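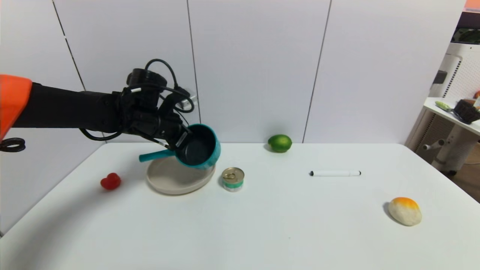
Small teal saucepan, shallow beige plate, and a lime waiting at the back.

Small pans: getting more out of the one you reach for most

I am a complete convert to the little nonstick saucepan. Mine came from Wendale in the December sale and I've hardly touched the big ones since! Porridge, a single portion of soup, two eggs, warm milk, a bit of gravy on a weeknight - it does the lot, and it washes up in seconds.

Go easy on the heat. A small base on a big ring gets fierce very quickly, so start on the lowest setting and give it 2 minutes before you even think about turning it up. For milk I aim for 60 degrees on the thermometer, and for custard I take it off at 80 and keep stirring (lovely glossy custard, every time).

When you pour, bring the plate to the pan. Set it down flat on a clear bit of worktop, hold the pan low over it and tip slowly. Far fewer splashes, and sauce lands where you want it.
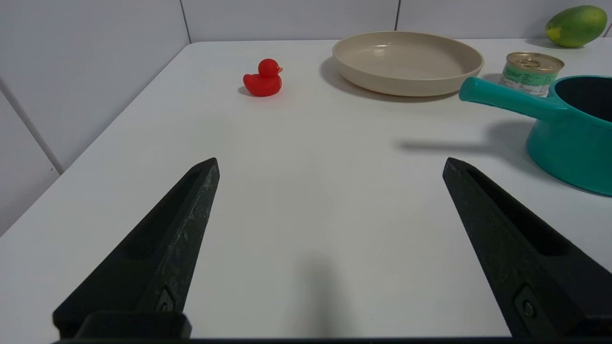

Shallow dishes with a proper rim are brilliant for this, by the way. They hold beans, stew or a runny curry without fuss, and pale ones make even leftovers look cheerful. I've got a couple of old Stirmont ones that go under everything.

Now, washing up. Let the pan cool before it goes near the tap, then use warm water, a drop of washing-up liquid and a soft sponge. No scourers, please! If something has caught on the bottom, leave it to soak with a spoonful of bicarb and it should wipe away after tea. Dry it with a cloth, and have a good look at the inside under a bright light while you're at it - burnt-on bits love to hide where the base meets the sides.

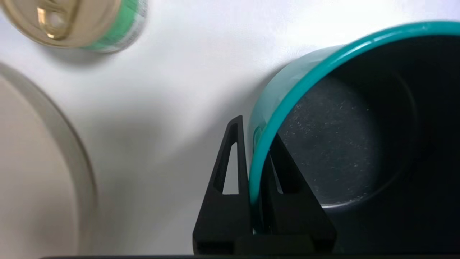
The speckled base of a dark interior.

Storage is easy: if you stack, slip a folded tea towel between each pan. Wooden or silicone spoons only. I keep mine in a Beneš jar right next to the hob so I'm never tempted by a fork.

Updated 09/05/2024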